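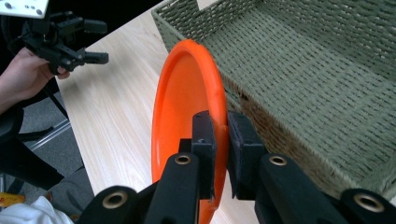 Photo: Kamden

Grasp planners get most of the attention in our field. I think the release deserves more of it. At Natow we reviewed 80 failed runs in June, and nearly all of them went wrong after a clean grasp.
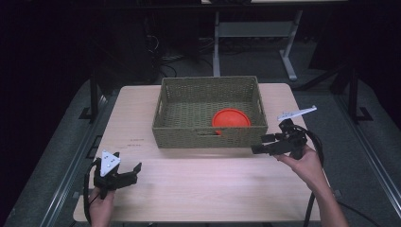

Our planner scores a placement by one final pose. That is too strict. A lid leaning against the front wall of a basket is in the basket, and the code should accept it. Test for containment first, then check the pose only if the job needs it.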